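Home | Guides | Repairs | Parts | Contact

Swapping the Processor in a Petrenko Desktop

5 Feb 2024 – by the Gralonska workshop desk

Filed under: Desktop Repair, Upgrades

The job needs 2 screwdrivers, thermal paste and a lint-free cloth. Check the board's support list before you buy the new chip.

1. Shut down, unplug the cord and open the case.

2. Take off the cooler and wipe away the old paste.

3. Pull the memory if it crowds your hands. Open the latches at the ends of each slot first.

4. Release the socket lever and open the load plate. Stay clear of the contact pins – a bent one can kill the board.

5. Hold the new processor by its edges, printed side up. Match the notches and lower it straight down. Do not push.
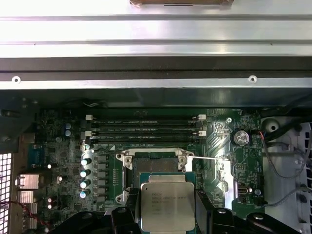 6. Close the plate and lock the lever. It will feel stiff.

7. Add paste, refit the cooler and memory, and start the machine. Check the processor name in the setup screen.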